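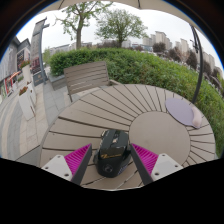 Zdislava Lukáč wrote to me after my last column to say that working outdoors is a fad for people who don't have real deadlines. She had tried it for a week in April, she said, and spent most of it squinting and chasing paper.

I take the point about the squinting. I still think she is wrong, and I think most offices are wrong with her.

I have done at least half of my paid work outside for the last four years. I edit parts catalogs, and the job is as dull as it sounds. The Grimby catalog alone has 3,269 entries, and each one has to be checked against a drawing. I used to do this in a room on the second floor at Sirklow with a window that had been painted shut. By two in the afternoon I was reading the same line three times. Outside I read it once.

People who argue for outdoor work tend to talk about birds and fresh air. I don't care much about birds. My case is about light and about getting up. Indoors I could sit from lunch to five without moving. Outdoors the sun comes around and I have to shift my chair, or the wind picks up and I go in for a sweater. Those breaks are short and I don't have to schedule them.

The objections are mostly about equipment, and some of them are fair. A laptop screen is hard to read in full sun, so sit in the shade. A trackpad is slow for the kind of work I do, so bring a proper mouse. Patio tables with gaps between the boards are bad for writing by hand, and a clipboard fixes that. Batteries run down. None of this costs much. Charvát, where I worked before, once paid $3,664 for a single "focus booth" with a fan in the ceiling. It was hot and it smelled of carpet, and by the second month it was where we kept the spare monitors.

The fairer objection is that plenty of people have nowhere to go. An apartment with no balcony, on a street with trucks, is no place to check drawings. That is a problem for employers and towns to deal with. Fusura has a paved yard behind its building with 22 88 painted on the gate, and it's used for parking. Six chairs and an awning would take up two of the spaces.

I don't work outside in the rain, and I don't take calls out there, because the neighbors shouldn't have to hear them. From November on I am mostly indoors like everyone else, and my work is slower for it.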